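Bracelets for the May table 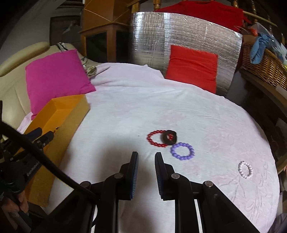
The bracelets are coming along well, and I thank everybody who sent beads to Troltedik this month. We now have 81 finished pieces. The small white pearl ones are asked for the most, then the red. The lavender took me longer, as I had to learn the knot two times.

Please try the bracelet on your own wrist before you close it. If it is too tight for you, add two more beads and try again. Do not cut the thread very short, leave the length of one finger.

Ketora still keeps the elastic thread for us, 31 metres of it. Whoever needs some can write to me until 13/05/2020 and I will put it in an envelope. Dark brown beads are also welcome, we have very few.

Noelia Peñalver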